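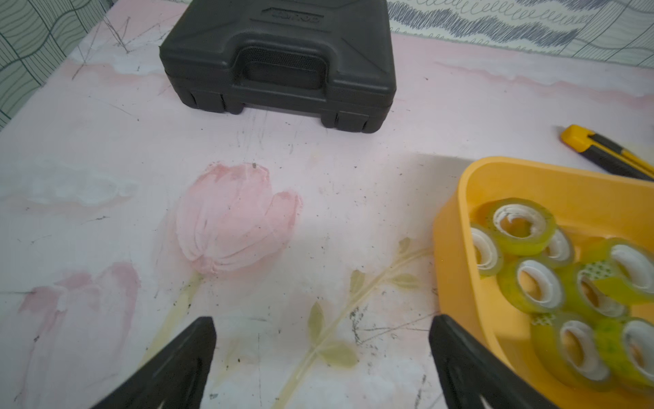 Rosario Colombo says the first thing that changed at her bench was the end of the day, when she no longer had to put back everything the shift had left out. The arm did it while she finished the paperwork.

Domo Bench Arm
Two-finger picking and tidying arm for packing and repair benches

The Domo works at an ordinary table, next to the person who uses it. It picks up hand tools, rolls of tape and small packed goods, and sets them down in a tray or at a marked spot. A camera at the wrist looks down past the fingers, so items do not have to lie in a fixed place before a pick.

What changes for staff
Sorting and putting away go to the arm. Cutting, taping and checking stay with people. At the Brustetti repair shop, where the arm has been in use since March, the bench crew kept their jobs and their hours. Over 186 picks a shift are now done by the arm — most of them tape and small boxes. One person per shift learns to pause it, clear a missed pick and start it again. Training takes 2 days.

Knives and other blades
Blades must be closed before the arm is switched to tidy mode. Staff should keep their hands off the table while the fingers are moving. The stop button goes on the side of the bench where the operator stands.

Details
Item number: 1113
Fingers: 2, matte black, replaceable in pairs
Camera: wrist mount, included
Tray: not included, any raised-side tray that fits the bench
Warranty: 2 years
Sold by: Donati

Also needed
Jetier table clamp, sold separately. Existing benches can be used if the top is level and does not rock.

Page updated Jun 23, 2018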